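Bistport Votes on Lumpy Yellow Thing

7/6/19

By Shabnam Tanoli

214 shares | 6 comments

BISTPORT — The ballots are in, the boxes are taped shut, and by Monday night this town will know its own mind on the matter of the round yellow thing at the Flostuleo.

The question on the card was short. "Bun or sponge?" it asked, with a box for each and a line for remarks. In ten weeks it drew 3663 answers, which is more than the last two school board elections put together. Many people used the line for remarks. One used the back of the card as well, and both sides of a parking receipt.

The show opened in April in the old shoe store on Canal Street, which has been the Flostuleo ever since the lease got cheap enough for art. Maarja Grīnberga, who put it together, wanted something that would get people through the door in the slow months. Her first idea was a series of talks on the history of the shopfront. She gave one talk. Her second idea was the thing on the table.

"I had a budget of $200 and most of that went on black cloth," Grīnberga said. "So the object had to be small."

It is small, it is pale yellow, and it is more or less round. Beyond that the town splits. The bun party points to the lumps. The sponge party also points to the lumps. There is a third group, thought to be mostly retired, that believes it is some kind of cheese and has been writing this in by hand.
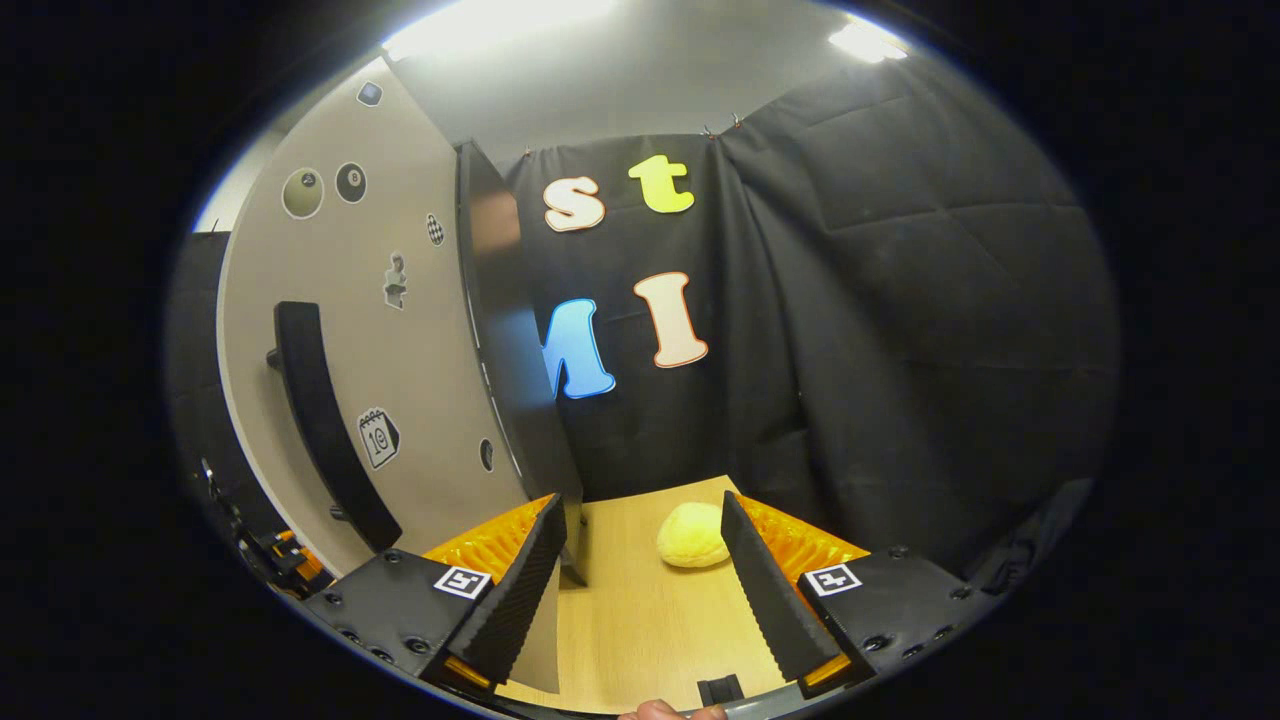
The disputed item at the Flostuleo, with some of the lettering behind it.

Grīnberga will not say what it is. She has not told the landlord or her mother, and she did not tell this newspaper, although we asked four times and once brought coffee.

Suspicion fell early on Urmas Toom, whose bakery, Vanags, is two doors down and sells a yellow roll on weekends. Toom has spent much of the spring on the record about it.

"If it was one of mine it would be browner on top," he said. "I don't sell a pale bun. I never have. You can print that."

Asked whether that meant it was a sponge, Toom said he was a baker and didn't comment on sponges. Weekend sales of the yellow roll are up since April, he added, and customers have started squeezing them before they pay. There is now a sign about the squeezing.

The lettering has caused nearly as much trouble as the bun, if it is a bun. The letters are large, thick and cheerful, the sort usually seen over a kindergarten coat rack, and they are pinned to the black cloth behind the table in colors that don't match. There is a blue capital M and a peach-pink capital I. There is a cream "s" with an orange outline, and next to it a lime-yellow "t" that sits a little higher than its neighbor. Callers to this office have mentioned the "t" more than any other item in the building.

Edgars Kalniņš supplied the letters from his party store in Oneck, where he had been trying to move them for three years. He says he warned Grīnberga that they came from several different sets.

"She said she liked the jumble," Kalniņš said. "I said great, because I don't do returns on alphabet."

As to what the letters are meant to say, Grīnberga takes the same line she takes on the bun. Visitors have been filling the gap. Guesses handed in at the door include "Most Mild," "Best Mix," and a long one involving a former mayor that we can't use.

The vote has not gone entirely smoothly. In May a stack of 40 cards turned up in identical green ink, all marked "sponge" and all signed "A Citizen." Grīnberga let them stand. The card never said one per person, she pointed out, and the green ink was very neat. A week later came a smaller stack in purple for the bun.

Then there was Christos Antoniadis, a plumber, who visited on his lunch break nine days running and asked on the tenth if he could bite it. He could not. He says he has no regrets about asking.

"You can stand there with your chin on your hand till closing time," Antoniadis said. "There's one way to find out and they won't let you do it."

He voted bun. His wife voted sponge. They are getting along fine, he said, and then said it again.

The town has noticed the foot traffic. Grīnberga had 3000 ballot cards printed on the theory that she would be using the leftovers as scrap paper for the rest of her life. They ran out in the middle of June, and the remainder of the votes were cast on the backs of old shoe store stock tickets, which is why a number of official ballots also read "Ladies' 7 Narrow."

Counting starts Monday at 5 p.m. in the front room and is open to anyone who can stand quietly. The result will be read aloud at 8, followed by the truth, which Grīnberga has written down and sealed in an envelope. If the two don't agree, she said, the town will have to live with it.

Toom is providing refreshments. He would like it known that they will be brown on top.

The Flostuleo is open until 6 p.m. today and is closed tomorrow. Admission is free. The wooden table stays behind after the show, and Grīnberga is taking offers.

---

Like reading about Bistport? Get our free Saturday newsletter. Enter your email below. You can unsubscribe at any time.

This site uses cookies to remember your settings. By continuing to browse you accept our cookie policy. OK | Manage

---

6 comments

canalstreetcarol
Sponge. I've washed dishes for fifty years and I know one when I see one.

R. Dobbs
My grandson says it's a bun and he's four so he has no reason to lie

Oneck Forever
Over here we have a river and two movie theaters. Just putting that out there.

canalstreetcarol
@Oneck Forever and yet here you are

tallpaul
Can somebody please go in before Monday and move the t down. It would take one minute. I will pay for the pin.

Green Ink
I stand by all of my votes.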